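February, ten past seven in the evening

Tea beside me, feet on the other chair, and I'm going to write about a trash can. I know. But it's taken up most of my head this week and I'd like it out of there.

The old one finally went. The pedal had been sticking since before Christmas and the lid only closed if you leaned on it, and then on the morning I had people coming it gave up altogether and sat there gaping at everybody. I put a tea towel over it. Zaidi from upstairs asked if it was a parrot.

So I went looking, thinking it would take ten minutes! There are bins now that open when you wave at them. There are bins with three compartments and bins with a little drawer for the bags. The Skurnex people will sell you one in a color called "oat" and another in a color called "porridge," and I held the two of them side by side under the store lights and could not find the difference. I didn't want any of it. I wanted something round with a lid on a hinge, small enough to live on a tabletop, for tea bags and wrappers and the bits of tape that come off parcels. The big one under the sink does the rest.

And I did find it - cream, a nice plain cylinder, a small plate low down on the front, black inside so it never looks grubby when you peer in. I walked past it twice before I went back. I love it a bit more than a person should.

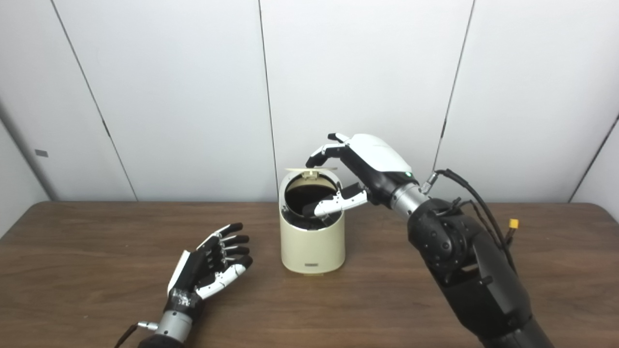

Sohail Qureshi thinks a bin has no business on a table at all, lid or no lid, and says that in his mother's house anyone who tried it would have been asked to eat in the yard. I said it was for wrappers. He said everyone starts with wrappers.

He has a point, and I've been turning it over all day while pretending I haven't. My grandmother kept a bowl by the kettle for peelings and nobody fainted. But a bowl gets washed every night, and a bin gets washed when somebody remembers. So I've made myself a rule and I'm writing it down so that I can be held to it: nothing wet except tea bags, and those squeezed. No fish, no onion, no exceptions for "just this once." Bag out every evening after supper, full or not.

The bags are a whole other story. I bought the Flilport ones because they were on offer, 98 to a box, and the box says they fit small bins. They fit small bins the way my brother's coat fits me. There's so much extra that you have to fold it down and tuck it round and round, and if you don't tuck it properly it slides in the first time you drop anything heavier than an envelope. I've got a method now. You push your fist down to the bottom first to get the air out, then fold the top over, then run a thumb round under the edge. It took me two tries this morning, and I was proud enough to want to tell someone, and there was only the cat.

I also wiped the table down properly while I was at it, which led to the shelf, which led to the box of things I've been calling "the kitchen box" since I moved. Two corkscrews. A lid to nothing. A bundle of takeout menus from Usotmont, which closed ages ago, and I sat on the floor and read every one of them and got so hungry for those dumplings that I had to stop and make toast. Menus went in the recycling. I kept one. (The one with the dumplings.)

Then there's the carton question, and I still haven't settled it. Drink cartons are the thing I'm worst at. I finish one, I put it down beside the bin, and it lives there for days because I can't remember whether they go with the paper or the plastic or the ordinary trash, and I feel guilty whichever way I go.

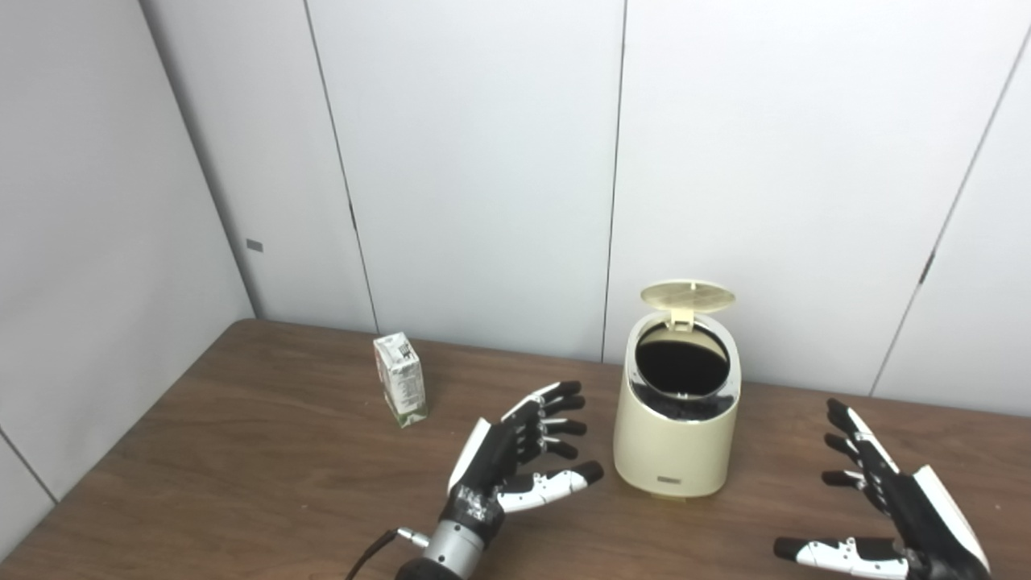 So tonight I looked it up, with my glasses on, like an adult. Our collection takes them with the plastic and cans, rinsed and flattened, caps back on. I'd been putting them in with the paper for as long as I've lived in this building! I've written CARTONS = CANS on a sticky note and put it inside the cupboard door, where I'll see it when I get the mugs out.

Squashing them is more fun than I expected, too. You pull out the little folded ears and press, and the whole thing goes flat with a sort of sigh.

Tomorrow I need dish soap, and something gentle for wiping the cream without leaving scratches - maybe just a soft cloth and warm water, I should try that before I spend more money. I should call Sohail back as well, he wanted the name of the place with the hinges for his cabinet doors and I got distracted defending my bin.

Tea's gone cold. Bag's still to go out.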